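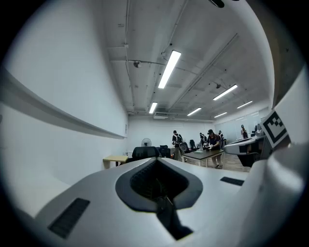

*The Gakero hand gripper in the long room, August.*

I've had a fair go with the Gakero now, so this is my review — with a bit of a rant about household robots, because you can't talk about one without the other.

Quick version: it's a hand-held gripper. You do the chore yourself with the gripper, it records what you did, and the recordings go off to train an arm that's meant to do the chore without you. I paired it with the Hamada arm and the Sitix software, which is what most people seem to run.

The good bits first. It's comfy! I expected my wrist to be cactus by smoko and it was fine well into the arvo. The fingers close evenly, the grey shell wipes clean, and the square markers on the fingers tracked properly even under fluoro tubes, where my old Eko used to lose the plot completely.

Less good: Sitix wants 1000 clean recordings before it'll call a chore "ready", and it's fussy. I did 1562 sorting small bits into trays and it chucked out 137 of them, mostly for moving too fast. Fair enough, but it could tell me while I'm doing it, not after tea. The cable is also a pain to get back into its channel once you've had it out.

So can the arm do chores yet? Sorting parts on a clear bench, yeah, pretty well. I'd trust it on a shop floor if someone was nearby. Wiping a table is okay if you're not precious about corners. Folding tea towels is a shocker (one took roughly four minutes and came out looking like a dropped pavlova), and I wouldn't let it near my good mugs.

The arm also gets thrown by silly things. Shift a chair, turn the lights down, leave a jumper on the bench, and it'll sit there having a think. My kitchen at 6 pm would finish it off.

If you've got a small workshop and one boring job that never changes, the Gakero is worth the money. For the house I'd hold off and keep doing the dishes. I'm keeping mine, and I've taken 2 stars off for the software and the cable. Next up is pairing socks, wish me luck.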